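Notebook - test kitchen, Surnwood
10/3/26
Entry by J. De Bruijn. Read by: Oksana, Gerardo

Snack layout for the island, second pass. Carries on from Aniela's February notes, which are in the same binder, behind the cleaning log.

Problem as it stands. People take snacks from the island, put the rest back wherever there is space, and by afternoon the weigh-in sheet no longer matches the counter. Aniela's first layout used a tray with dividers. The tray was fine for bars and bad for fruit, and the dividers collected crumbs. Retired. The tray is under the sink if anyone wants it for cutlery.

Current approach: no tray, items directly on the counter, one item per marked position, wide spacing. Jars stay out of the layout and go to the back right corner.

Surface. Cleaned with the Plunero spray, diluted per label, wiped twice, second wipe with a dry microfiber. The counter is dark and polished and shows every streak under the ceiling lights. One wipe leaves a film. Marks put down before the film is off lift at the corners by the next morning - seen twice on Gerardo's earlier set, so the dry wipe is now a fixed step.

Positions. Square outlines, one per item. Primo wanted them in white so they could be read from the doorway. I kept them faint. The island is also used for lunch and I do not want it to look like a parking lot. The outlines are readable from a standing position at the counter, which is where the person restocking stands anyway.

Items for this pass: one bag, one fruit, one bar. Chosen for different behavior on a smooth surface:

Bag - light, large footprint, uneven underside. Slides if brushed with a sleeve. Lay flat. Do not stand it on end.
Fruit - small contact area, the only one that rolls. Goes in the middle, away from all edges.
Bar - narrow, stable, easy to miss against a dark counter when the wrapper is also dark. Goes nearest the front, long side parallel to the edge.
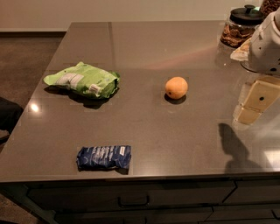

Layout 2. Bag left, fruit center, bar at front. Cookie/cereal jar stays at the back.

Check on the bar position. Oksana asked if the front edge is too close, given that people lean on the island. I leaned on it several times in a jacket and in shirt sleeves. Bar did not move. Bag moved once, jacket only, and rotated slightly inside its outline. Acceptable.

Check on the fruit. Nudged by hand from each side. It rocks and settles, and does not travel on a light push. A firm push takes it out of the outline. I looked at a shallow ring or a folded napkin under it and decided against both: a ring is one more object to wash, and a napkin gets thrown away by the first person who tidies up. Leave bare. If we switch to a rounder fruit, repeat this check.

Visibility. The bag is easy to find from anywhere in the room. The fruit likewise. The dark blue bar is the weak one. From the far side of the island it reads as a shadow until you get close. Options are a different flavor with a lighter wrapper, or swapping positions with the bag. I prefer the wrapper. A bag at the front edge will end up on the floor.

Jars. Lids with a knob are easier one-handed than the clamp type we had from Lo Presti, and they wipe clean faster. The lid does not seal tightly, so contents go soft if left over a long weekend. Empty into a zip bag on Fridays. The jar contents are not on the weigh-in sheet and should not be added to it. Gerardo tried this and gave up after 6 days, for the obvious reason that nobody takes cookies in whole units.

Weigh-in scale. The small scale tops out at 3,000 g, which is ample for single items. It read 94 g for the check weight this morning and the same again at noon. No adjustment. The battery cover is loose, taped for now. Primo has the spare.

Restocking procedure, provisional:
Take everything off the counter first, including the jars.
Spray, wipe, dry wipe.
Look over the outlines and replace any that have lifted.
Jars back first, then bag, fruit, bar.
Initial the sheet.

The order matters only for the jars. If they go back last, an elbow goes through the layout.

Open points
- Supplier for the bars. Prasavov has a mixed case of 33. Ask if the flavors can be specified, lighter wrappers preferred.
- Does the spray cloud the outlines over time? Too early to say. Compare against an untouched square on the underside shelf, same finish.
- Oksana to try the layout with two bags side by side. I expect the spacing is too tight for that.
- Paper towels low again.

JDB

Added later, same day: bag replaced after lunch by someone, upside down, inside the outline. Counting that as correct.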